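New House Rules for Hand-Held Grippers at Galang

25 August 2023

Galang has put out a 12-page set of house rules for teams that record work with hand-held robot grippers. The rules start this month at its Flaltadley office.

Each gripper must be checked before a session. Fingertip pads have to be clean and free of tears, and any square marker on the tool has to be flat and fully readable. A tool that fails goes back to the bench with a tag on it.

People sharing the room must be told when recording is on. Anyone can ask to have a clip removed, and the team has 12 days to do it. Walkways stay open at all times.

The rules grew out of a review of 1355 clips from the Steltari project. Reviewers turned down 284 of them, most for worn pads or markers that could not be read.
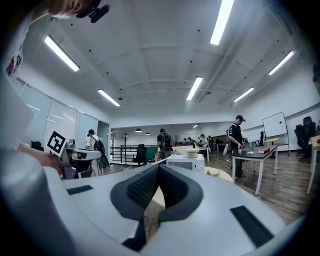 Two grippers in use in an open office. The one at left carries a square black-and-white marker.

Teams at other Galang sites have until the end of the year to switch over. Comments on the text can be sent to the Steltari project desk.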